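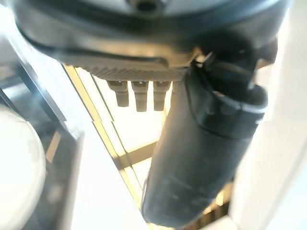

Three short gray connectors in a row, bright white light behind.

Home Files Card Issues Wiki

# Kustlow Rooms

Kustlow Rooms is a set of 800 stills of indoor spaces and everyday household things, sorted by room and by light.

## Contents

- `bratach/` - 296 stills, kitchen and pantry
- `strand/` - the remaining stills, workroom and hall
- `labels.csv` - one row per still

## Labels

Each row gives the room, the main objects and one of 9 light levels. Level 9 means the background is white with little or no detail left in it. Objects are named in plain words, such as "shelf" or "mug". Anything too blurred to name is marked `unclear`.

## Known problems

In `strand/`, 44 rows have no light level yet. Some hall stills are filed under workroom - the Wiro index has the right folder for these.

## Changes

February: pantry labels rechecked, duplicate rows removed.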